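Rebuilding an old office tower – order of assembly and where to put the parts?

Forum: Desktop Hardware > Building and Repair

hmamani33
Saturday, June 16, 2018

I picked up an old black office tower for my nephew Brayan. It came stripped. The board is still screwed into the case, and the processor, memory, hard drive and a card came in a shoebox, all in one pile with a handful of screws. I have cleaned the case and I have the power supply out on the bench.

Two questions. First, what order do people put these back together in? The board is a pain to get out, so I would like to leave it where it is. Second, what do you use to keep parts from sliding around while you work? I knocked a memory stick onto the floor last night and I would like to not do that again.

Hortensia

skarko_bench
CPU first, always. Then memory, then heatsink and fan, then power supply, then drives, then cards. If you put the drive in early the cables hang over the socket and you end up working around them.

Check the socket pins with a flashlight before you put anything in it. If that processor was rolling around in a shoebox, look at the bottom of it too.

Mapplebeck_T
I disagree on leaving the board in. I take it out every time. You can see the standoffs, you can get at the dust underneath, and pushing memory into a board that's supported on a flat table is easier on the board. It's what, eight or nine screws.

Trevor

skarko_bench
It's supported on standoffs in the case, that's what they're for. If she cleaned it and nothing is loose there's no reason to pull it. Half the problems I see with these old ones are from somebody pulling the board and putting a standoff back in the wrong hole.

Mapplebeck_T
Then put them back in the right hole.

giraldo
For the small stuff I use a muffin tin. Screws in one cup, the ones for the drive in another, they're a different thread from the case screws. Memory goes in the plastic clamshells it came in. If you don't have those, an egg carton works okay but I wouldn't leave it there for a month.

hmamani33
I do not have the clamshells. The muffin tin is a good idea for screws.

Does it matter which memory slots? There are more slots than sticks. I have 2.

Mapplebeck_T
It matters. Look for a diagram on the inside of the side panel, most of the office towers have one. If there isn't one, go by the board manual. Matching color slots is usually right but not on every board, and if the slots are all black the color won't help you anyway.

flasow
Muffin tins are metal. I know people do it and get away with it, but I wouldn't put memory or a bare CPU on one. Screws, fine.

giraldo
I said screws.

flasow
You did. I'm saying it for whoever reads this later.

Brayan_B
Hi, this is the nephew. Does the hard drive have to be new? My aunt says the old one is fine but it's slow on my cousin's computer.

skarko_bench
Put the old one in and see that it boots. You can swap the drive any time, it's four screws and two cables. Don't spend anything until you know the board works.

haltitz
Parts trays. I got tired of the shoebox method and printed one in gray to fit what I handle most, and it sits to the left of the case, which I lay flat with the side panel off. I put the pockets in the order I reach for them, more or less.
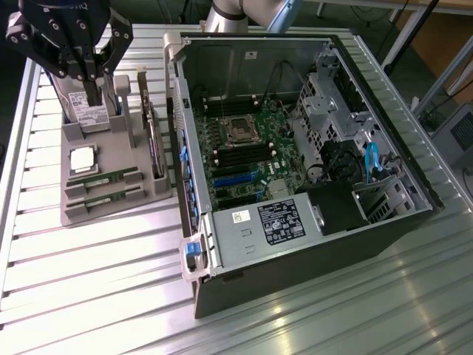 Parts that stay put are what you're paying for with a tray, and the hours in it are mostly measuring. The processor gets a shallow pocket of its own, and the memory goes in slots with raised tabs at both ends, so it can't slide. The drive and the expansion card both stand on edge, which saves a lot of room. If you do one for yourself, measure the card with the bracket on. I had to reprint that section after I forgot.

hmamani33
That is very tidy. I do not have a printer but Orlando could cut something like it from foam.

flasow
Not the white packing foam, it builds static. The pink or black anti-static kind.

Mapplebeck_T
Nice tray. I would still have the board out of that case.

I don't love standing a drive on edge next to where your hands are going, though. I lay mine flat at the back of the bench. Knock one of those over and you may not find out until February.

haltitz
Make the slot deep enough and it's fine. A shallow one would worry me too.

mirjana_b
One thing I didn't see mentioned. Put the heatsink on before you stand the case up, and clean the old paste off both sides first. Coffee filters and rubbing alcohol, no lint.

Mirjana

hmamani33
Thank you all. Board stays in, sorry Trevor. I will do the processor and memory tomorrow and post if it does not start.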